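会社案内

ホーム > 私たちについて

Prevusは、宿泊施設と小さな店舗のためのタオル類を扱う会社です。販売、貸し出し、洗濯、たたみまでを自社で行っています。社員は40人、工房は2か所にあります。

始まりは、代表のYeison Ríosがポルトガル北部のBragançaで働いていたころにさかのぼります。勤め先の宿では、客室のタオルをたたむ仕事が一日のかなりの部分を占めていました。たたみ方は人によって違い、棚に積むと高さがそろわず、取り出すたびに崩れました。帰国後、同じ悩みを持つ宿から洗濯を引き受けるようになり、それが今の事業になりました。

取り扱う品

主力はパイル地のフェイスタオルとバスマットです。自社の定番品には「Clanier」という名前をつけています。色数は少なく、白、生成り、灰色、青の系統にしぼりました。買い足したときに前のものと並べても違和感が出にくい色を選んでいます。

パイルはループを切らずに残したものを使います。シャーリング加工のものに比べて見た目の光沢は控えめですが、水をよく吸います。ループが引っかかって糸が出ることがありますので、引っ張らずに根元をはさみで切ってください。ほかの部分がほつれてくることはありません。 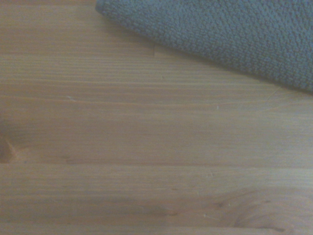

青みがかった灰色のパイル地。ループの粒が表面に細かく並びます。

たたみ方について

工房では木の台の上でたたみます。手順は全員同じです。まず台の上に広げ、手のひらで中央から外へ向かってしわを送ります。次に長い辺を合わせて折り、さらに短い辺を合わせます。厚手のものはここで止め、薄手のものだけもう一度折ります。折り目を強く押さえることはしません。ループがつぶれると、乾いていても手触りが硬くなるためです。

棚に入れるときは、輪になった側を手前に向けます。端が見えないので、何枚重ねても見た目が落ち着きます。お客様のところでも同じ向きで積んでいただけるように、納品の箱にもこの向きで詰めています。

たたんだタオルは、縁に丸みと厚みが残るくらいがちょうどよいと考えています。新人の研修はこの加減を覚えるところから始まり、4週間かけて洗濯、乾燥、検品、たたみの順に回ります。
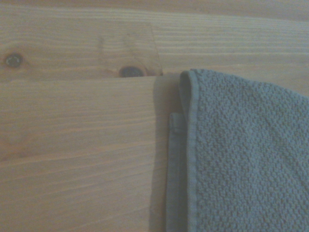 うちでは何年も三つ折りでやってきたので、輪を手前にと言われて最初は面倒に感じました。今は棚の前で迷わなくなり、朝の補充が早く済みます。ただ、棚の奥行きが浅い部屋では少しはみ出すので、そこだけは前のたたみ方に戻しています。（Flirnavham）

棚の奥行きについては、ほかのお客様からも同じご相談をいただいています。浅い棚をお使いの場合は、三つ折りにしてお届けすることもできます。ご注文の際に奥行きの寸法をお知らせください。部屋ごとに違う場合は、箱を分けてお送りします。

洗濯と検品

洗濯では柔軟剤を使いません。吸水が落ちるのを避けるためで、仕上がりの柔らかさは乾燥の途中で一度取り出し、振ってから戻すことで出しています。濃い色と淡い色は分けて洗います。

検品はたたむ直前に行います。縁の縫い目、しみ、糸の引きつれを見て、基準に合わないものは貸し出しから外します。外したものは半分に切り、掃除用の布として工房で使うほか、ご希望の方にお分けしています。

工房の見学

見学は午前10時から受け付けています。洗濯場は床がぬれていますので、すべりにくい靴でお越しください。たたみの台では、実際に手を動かしていただけます。7月は繁忙期のためお休みです。

ご注文について

貸し出しは400枚から、販売は1枚から承ります。色や厚みを確かめたい方には見本をお送りします。見本の返却は不要です。お問い合わせは、このサイトのフォームからお願いいたします。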